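¿Qué pasa cuando compras un libro por correo?

Redacción Cirkport | Febrero
39 compartidos · 2 comentarios

Hay libros que no están en las librerías. A veces los vende la misma persona que los escribió, o una editorial muy pequeña, y la única forma de conseguirlos es pedirlos y esperar a que lleguen a casa. A eso se le llama venta por correo, y existe desde mucho antes que internet.

El pedido

Todo empieza con un pedido. Antes se escribía una carta o se rellenaba un cupón recortado de una revista. Ahora casi siempre se hace en una página web. En el pedido hay que poner qué libro quieres, cuántos ejemplares y la dirección completa: calle, número, piso, código postal y ciudad. Si falta el piso, el cartero puede tener que devolver el paquete.

El pago

Una persona adulta paga con tarjeta, con una transferencia o contra reembolso. Contra reembolso significa que el dinero se entrega cuando llega el paquete. También existe el giro postal: vas a una oficina de correos, entregas el dinero y la oficina se encarga de que lo cobre el vendedor.

El almacén

La editorial Unmont guarda sus libros en estanterías numeradas. Si tu libro está en la 621, quien prepara el pedido va hasta allí, lo coge y comprueba que el título sea el correcto. Después lo mete en un sobre acolchado o en una caja. Las esquinas son lo que más sufre, así que conviene que el libro no baile dentro.

El viaje

El paquete lleva una etiqueta con dos direcciones, la del destinatario (quien lo recibe) y la del remitente (quien lo envía). También lleva un código de barras que se lee en cada parada. Un libro que sale de Unmont pasa primero por el centro de clasificación de Werden, donde los paquetes se separan según el código postal. De ahí va a la oficina de reparto de Addo, y de Addo a los buzones del barrio. En total, nueve días si no hay festivos.

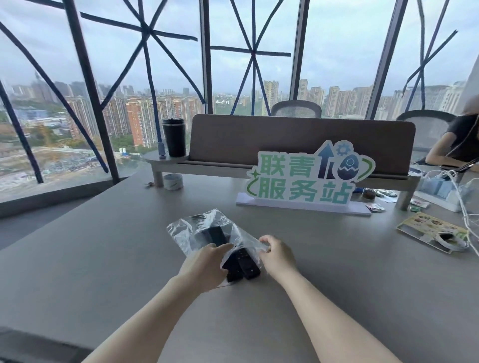

Alguien pregunta en los comentarios qué ocurre si el paquete llega cuando no hay nadie en casa, porque a su hija le pasó con un cuento y creyó que se había perdido. Normalmente el repartidor deja un aviso en el buzón. En el aviso pone en qué oficina está el paquete y hasta qué día lo guardan. Hay que ir con una persona adulta que lleve su documento de identidad. Si nadie lo recoge a tiempo, vuelve al remitente.

Palabras que salen en este artículo

Ejemplar: cada uno de los libros iguales que se imprimen.
Acolchado: con relleno blando por dentro.
Remitente: quien envía el paquete.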